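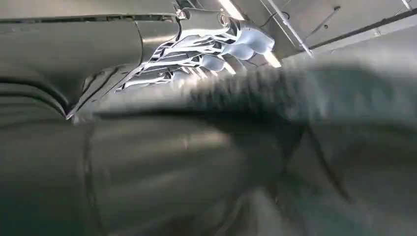 Photo: Binta Akinola

I sell replacement clock parts by mail from a spare bedroom in Kirkow, and I have been keeping a log of label problems since last December. The log now covers 3,000 outgoing parcels. Of those, 42 came back to me with the destination barcode unreadable, and 39 of the 42 were printed on the same stock.

The stock in question was the cheap direct thermal roll sold by Gilten, 300 labels to a roll. Direct thermal paper has a heat-reactive coating and no ribbon. The printer head darkens the coating, and anything else that is hot enough will darken it too. Top-coated paper resists this better. Mine was uncoated, as I found out by reading the small print on the core.

I first blamed the printer. I cleaned the head with isopropyl alcohol, replaced the platen roller and dropped the print speed one step. The bars got sharper at the edges, but the returns continued at the same rate.
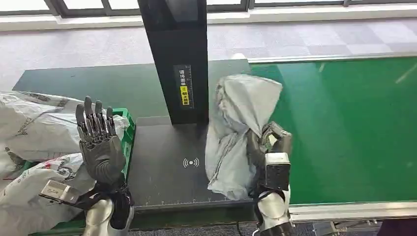

White plastic mailers beside a black scanning platform.

The second suspect was placement. A barcode that wraps over a fold or a seam is hard to read, and soft mailers fold wherever they like. I moved the label to the flattest side, kept it clear of the flap, and turned the bars so that they run like the pickets of a fence when the parcel lies on its long side. This helped with the handful of padded envelopes. It did nothing for the boxes, which had been flat all along.

The third was tape. I had been running clear packing tape across the whole label to keep rain off. Some tape adhesives react with the thermal coating and fade it over several days – slowly enough that everything looks fine on the kitchen table. I taped six test labels and left six bare in a drawer. By the end of the second week the taped ones had gone a pale brown and my phone could not read any of them. The bare ones still scanned.

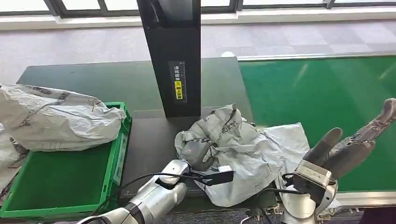
Can a faded thermal label be brought back?
Reprint it. Gentle heat only turns the remaining paper gray, and the contrast between bar and gap is lost.

I switched to top-coated stock from Shehu and stopped taping over the code. Tape now goes along the edges only, with a margin left around the bars. For parcels going to Jivelstead, where the porch boxes leak, I use a clear document pouch.

Settings, for anyone with a similar desktop printer: darkness two steps below maximum, speed at the second lowest, quiet zone left at the template default. Do not scale the label PDF to fit. Scaling resamples the bars and the narrow ones suffer first.

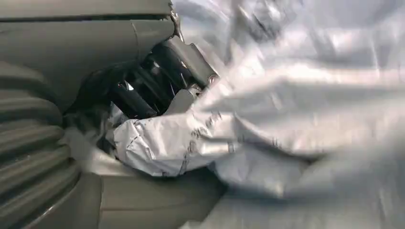
Gray housing, close up, with the ribbed section at far left.

I still have four rolls of the old stock. They are fine for shelf labels, and the drawers of mainsprings and suspension springs are getting done first. The log continues, with a new column for pouch or no pouch.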